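Reconnecting Filcombe: A Proposal for a Covered Walking Route Over the Raston Rail Yard

Final report, Urban Design Studio
Prepared by Jamila Sheikh, Liis Raudsepp and Tamunoemi Ekwueme
Faculty adviser: Chaminda Kumarasinghe

Background

The Raston rail yard separates the Filcombe neighborhood from the central market district. Residents who travel on foot must use the Clodow Street underpass, which has a narrow sidewalk on one side only and no separate space for bicycles. The city has studied the crossing before, but earlier plans concentrated on vehicle traffic. This report examines whether a planted pedestrian deck above the yard could serve as both a daily route and a neighborhood park.

Site and Method

The study area extends from the Filcombe library to the market's east gate. The team made site visits in October and recorded walking conditions during the morning and evening peaks. A questionnaire was distributed at the library and at the market, and 60 completed forms were returned. Respondents were asked how they currently cross the yard, what discourages them from walking, and which features they would expect to find on a new route.

Findings

Poor lighting in the underpass was the concern raised most often, followed by traffic noise and standing water after rain. Older respondents asked for places to sit along the way. Several market vendors expressed interest in small stalls on the deck, provided that deliveries could be made before 8 a.m.

Proposed Design

The recommended alignment is 1000 feet long and follows the existing signal bridge. Access would be provided at four points, each with a ramp and an elevator. Planting beds would be placed directly over the column lines, where the structure can carry the weight of the soil. The central section would widen into a plaza with a light canopy, movable seating and space for food stalls.
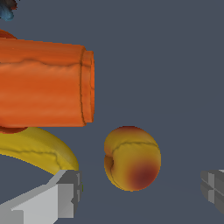 Maintenance of the planting beds would fall to the parks department under a shared agreement with the rail operator. Raimonds Urbonaitė of the Igwe design office reviewed the draft and advised that drainage be routed to the north side, away from the signal equipment. The team accepted this recommendation and revised the deck slope accordingly.

Limitations and Further Work

The questionnaire reached only people already using the library or the market, and no soil data were available for the yard. Construction cost was outside the scope of the course. A second phase should include a structural survey and a winter count of pedestrians at Clodow Street.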